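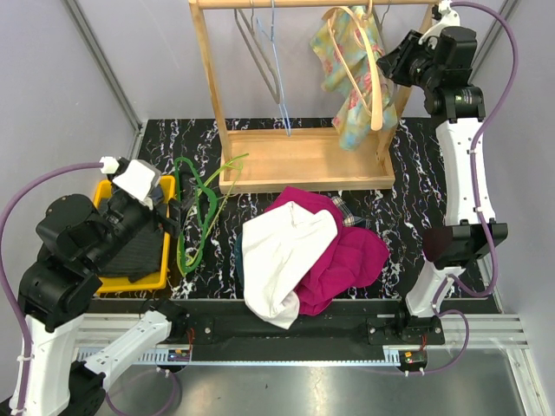

3 min read

Family Routines Project – Final Report
Mafalda Fonseca and Reynaldo Dalisay

We asked parents in Clurton how mornings go once there's a second kid. Survey went out in August, 70 forms, 40 came back. Then 11 home interviews, mostly moms, two dads, one grandmother who does the school run.

Biggest finding – getting dressed is the worst part. Worse than breakfast. Parents who let kids pick clothes the night before said they yelled less. Sleep came second, expecially with a baby under one.

Problems: question 6 was confusing, people answered it twice. Also we only reached families from one preschool, so no single dads at all. Interviews ran long becuase kids kept interupting.

Next time – shorter form, ask about weekends too. Charts are in the appendix, Reynaldo still has to fix the labels on the second one.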